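Sorting small parts: an interview with Tumelo Nel

Tumelo Nel has repaired sewing machines in Drinevton for long enough to have changed his storage system several times. His workshop, Modise, takes in domestic machines, a few light industrial ones and the occasional overlocker that someone has given up on halfway through. We spoke on a Saturday, before opening, on the subject of how a small shop keeps track of screws, springs, bobbin cases and feed dogs without losing an hour of every day to looking for them.

He started with classification. Most people, he said, sort by machine first, with a box for each brand and model, and that works until the collection passes a certain size.

"You end up with the same screw in 10 places. Then you run out in one box and order more, and you've got plenty in the next box over. I sort by part type, then by thread, then by length. The machine it came from goes on the card."

The card is an ordinary index card, cut in half and kept at the back of each compartment. It records the thread, the length under the head, the supplier and the machines the part is known to fit. Nel writes them in pencil. When a part is superseded, the old number is struck through with a single line and left legible, as customers still arrive with manuals that quote it.

Needle clamp screws are the exception. They look alike across several makers and differ slightly in pitch, and a wrong one will start in the thread quite happily before it binds. Those are stored by brand, in separate compartments, and never loose on the bench.

The shop has gone through three kinds of storage. The first was glass jars with the lids screwed to the underside of a shelf. Nel liked the visibility but not the capacity, and the jars had to be taken down with two hands. The second was a steel cabinet from a supplier called Zernholm, with 55 drawers and a centre lock. It is still in use for heavier stock such as motor brackets and presser bars.

"The Zernholm is well made. The trouble is you can't see in. Every label has to be right, and labels are only right on the day you write them."

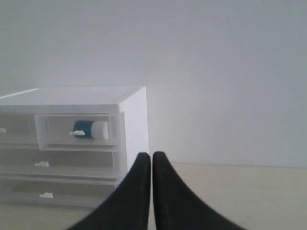
For the lighter parts he now prefers shallow compartments that can be lifted out and carried to the bench. Depth matters more than most catalogues admit, in his view. A deep compartment holds more, but small springs migrate to the bottom and tangle, and the person searching tips everything out. He sets a limit of two fingers' depth for springs and anything with a hook on the end.

Springs get further treatment. Tension springs of the same type go into paper envelopes, a few to each, with the wire gauge written on the flap. Check springs are threaded onto a short length of dowel. Nel said the dowel took him an evening to set up and has saved him from stretching new springs while pulling them apart.

On labels he was specific. He uses a matte paper label with a plain black typeface, large enough to be read at arm's length, and puts it on the front face in the same position every time. Colour coding was tried and dropped. It had worked well for the first few categories, then two shades of green arrived.

"I had a chart on the wall to explain the colours. If you need a chart, just write the word."

Some of the most useful stock in the shop is second-hand. Machines beyond economic repair are stripped, and the parts are cleaned in white spirit, dried, checked for wear and stored apart from new stock. A used feed dog is run under a fingernail to feel whether the teeth have rounded. Hooks are inspected under a magnifier for burrs at the point, and a marked hook is polished or thrown out. Used parts carry a small U in the corner of the card, and the customer is told before one is fitted.

One full strip-down, of a free-arm model called the Ulus, gave 37 reusable parts, not counting screws. Nel keeps a list of what came out of it taped inside the lid of the storage tub. The bobbin winder tire was the only rubber item kept, and he has his doubts about that.

"Rubber ages on the shelf the same as it does in the machine. I buy belts and tires as I need them. The rest will outlast me."

Stocktaking happens in June, when the trade is slow. It used to take several days. He has since moved to checking one section at the end of each week -- 10 minutes, with the kettle on -- and the June count is now mainly a matter of confirming the figures and throwing out dried grease.

Asked what he would tell someone setting up a home bench, he advised against buying storage first. Parts should sit in plain envelopes or jar lids for a month or two while the owner finds out what is handled often. The frequently used items belong between waist and shoulder height, on the side of the dominant hand. Everything else can go higher, lower or behind.

He also suggested leaving a fifth of the compartments empty at the start. Full storage invites mixing, and a mixed compartment tends to stay mixed.

There is one compartment at Modise marked "unknown". It holds parts that came out of a machine, or off the floor, and could not be identified. Nel goes through it twice a year with a thread gauge and a parts book. Last time he found the thumb screw from his own machine in there, and refitted it the same afternoon.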